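Intro to the Minor Prophets — Unit 3 notes: Amos
Instructor: Yurani Taipe
posted 1/16/25

Read before class: Amos 1-2, 5, 7. Rest of the book is short, read it too if you can. The Brabec reader has a decent map, use that one.

Who was he

Shepherd from Tekoa, a town south of Bethlehem. Also a dresser of sycamore figs (7:14). Says flat out he is no prophet nor a prophet's son — meaning probably that he didn't belong to a guild or get paid for it. The Hebrew of that verse has no verb so it can be "I am not" or "I was not". Know both readings. Name usually tied to a root for "carry" or "bear a load". Don't mix him up with Amoz, father of Isaiah, different spelling in Hebrew, people get this wrong on papers every term.

When

Uzziah king in Judah, Jeroboam II in Israel. "Two years before the earthquake" (1:1). Zechariah 14:5 remembers the earthquake too. Mid 700s BC, most put it near 760-750. Good times in the north, for some people anyway. Assyria quiet for the moment.

A southerner preaching in the north. Keep that in mind for ch. 7.

How the book is put together

Ch. 1-2 oracles against the nations. Damascus, Gaza, Tyre, Edom, Ammon, Moab, Judah, then Israel. Formula "for three transgressions and for four". Look how the neighbors get it first, audience nodding along, then it lands on them. Judah oracle — some scholars think it was added later, arguments are in the reader.

Ch. 3-6 speeches. "Hear this word" at 3:1, 4:1, 5:1. Cows of Bashan (4:1), the wealthy women of Samaria. Woe sayings at 5:18 and 6:1.

Ch. 7-9 visions. Locusts, fire, plumb line, basket of summer fruit, the Lord standing by the altar. First two Amos asks for mercy and gets it. After that he doesnt ask.

Summer fruit is a wordplay, qayits / qets (fruit / end). Doesn't come through in English, some translations put a footnote.

Plumb line: the word anak only shows up here in the Hebrew Bible. Might be tin. Igor Polák's handout goes thru the options, copies on the shelf by the door.

Amaziah at Bethel (7:10-17)

Priest of the royal shrine. Sends word to Jeroboam that Amos is conspiring, then tells Amos go home to Judah and eat bread there. Only real piece of story in the book. Third person, sits in between the third and fourth visions. Why there? We'll spend time on this.
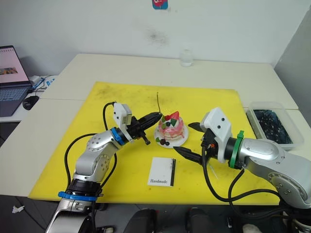 Notice also who Amaziah says the sanctuary belongs to: the king (7:13). Not a word about God in that verse. Worth a paragraph in your response if you pick this passage.

Main themes
Justice and righteousness — mishpat, tsedaqah. 5:24, know it by heart.
Worship without justice, 5:21-23. Compare Isaiah 1, Micah 6.
Day of the Lord, 5:18-20. Darkness and not light. Possibly the oldest use of the phrase we have.
Ending, 9:11-15. Booth of David, vineyards, a sudden turn. Original or later? Be ready to take a side.

For next time
Response paper, 2,000 words max, pick one:
- the order of the nations in 1-2
- Amaziah scene
- ch. 9 ending
Use at least 3 sources besides the reader. Cite chapter and verse, not page numbers in your Bible. Hosea starts the week after, read chs. 1-3.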